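Okeck Refurbishment Forum > Desktop Hardware > Handling of open sockets and memory during intake

Thread status: open
Posts: 8

Tiina Partanen (section moderator)
Members who receive donated desktop computers are asked to comment on the intake procedure before it is revised in July. The present text requires that the side panel be removed, the power cord disconnected, and the processor socket inspected before any other part is handled. It does not state whether memory should be removed before or after that inspection. The Robichaud site and the Vevudton site currently follow different orders, and their intake sheets cannot be compared.

s_rind
Thank you for opening this matter. At Robichaud we remove the memory first. The modules are the parts most often reused, and we prefer to have them bagged and labeled before anyone works near the socket. I do not support a change. Our bench has processed 500 machines under the present order.
Shoaib Rind, Robichaud bench

boardkeeper27
I must disagree with the previous member. A module that resists can cause a hand to slip, and the socket is close by on most boards of this class. Inspection should come first, and the protective cover should be fitted whenever the processor is out. Covers cost very little. A bent contact generally means the loss of the board.

Pomosness_Intake
We support inspection first. The first picture below has the white cover in the socket, and the second has a processor in place with no cooler on it.
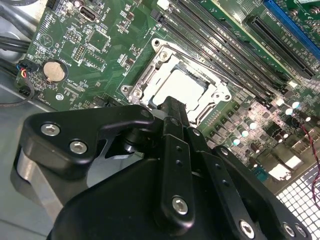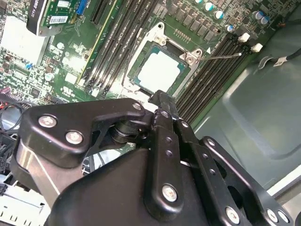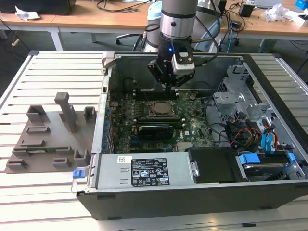
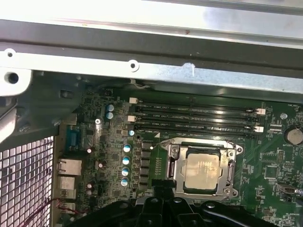
Our written instruction is as follows. Lay the case on its side on a firm surface. Note on the sheet whether a processor is present. Check the retention frame and its screws. Only then open the latches on the memory slots. Modules are to be recorded by the label printed on the board and never by "left" or "right," as these change with the direction from which the case is approached. One slot label on our board reads DIMM4_CPU1, and we copy such labels in full.

s_rind
The point concerning labels is accepted, and I will propose it for our own sheet. I remain unconvinced on the order. Where a cooler is fitted, the socket cannot be inspected until the cooler is removed, and that step adds time and requires fresh thermal paste. Is it the intention that every cooler be removed at intake?

Tiina Partanen (section moderator)
That is not the intention. Where a cooler is fitted and secure, the sheet should be marked "not inspected" and the memory may be removed. The proposed order would apply only to machines that arrive with the cooler already off.

boardkeeper27
With that limit, I have no objection. I would ask that the revised text also address cables. Drive cables are frequently pulled by the wire instead of the connector, and we rejected 50 of them last year for that reason. The same applies to thin leads plugged in at the edge of the board. A single sentence would be sufficient.

s_rind
I withdraw my objection in respect of machines without a cooler. For all others, Robichaud will continue to remove memory first. I would also request that the coin-cell battery be left in place at intake and tested later. Some members remove it at once, and the settings are then lost before they can be recorded.

Tiina Partanen (section moderator)
Both requests have been noted. The question of the battery will be placed in a separate thread, as the Vevudton site has previously taken a different view. Draft wording for the socket and cable paragraphs will be posted in this section. Members are asked to keep replies under 2000 characters and to state the site at which they work.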